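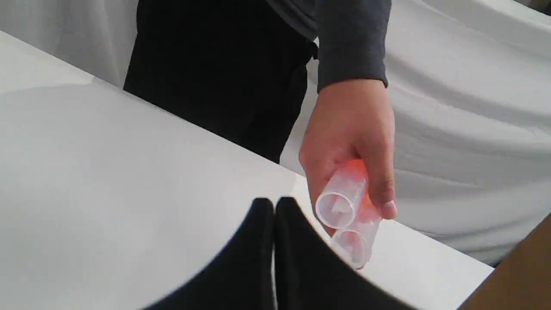
The clear double tube, open ends down, at the Entwistle table.

Dean Blackburn talks fast and packs faster. He runs orders for Erkavska, a small shop selling household odds and ends, and he had maybe a coffee's worth of time for me. Phone buzzing thruout.

Started with the tubes. Two joined together, see-through. "People ask what they're for. Pens, cotton swabs, beads, whatever. I stopped guessing." He likes clear stuff. "You know if you forgot something in it."

Then bags. He has opinions on bags. Tried plastic mailers for 2 years, hated them. Went to plain brown paper with twisted handles, no logo, and went through 3,443 of them last year.

"No printing. Printing costs money and then you change your name and you've got a closet full of the old one." That happened - the shop used to be called Fisasside. Closet's still full.

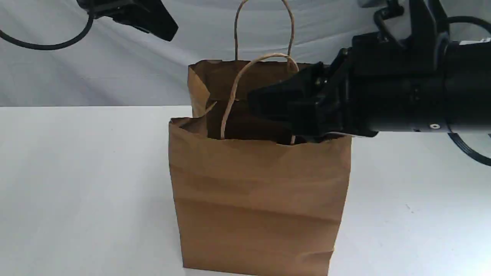

"Open it all the way first, push the bottom flat, get a hand in the corners," he says. "Then the heavy thing. If you put the light thing in first you're taking it back out, trust me." Wrinkles don't bother him. Torn handles do.

His partner Ekrem Özkan does it differently, folds the top over twice. Any tape? "Ekrem tapes. I don't tape." They've argued about it for over 6 months.

Next up is the Clorkcombe market in April, 156 orders to bag before then. Dean was alredy looking at the door. "Ask Ekrem about the tape," he said, and took a call.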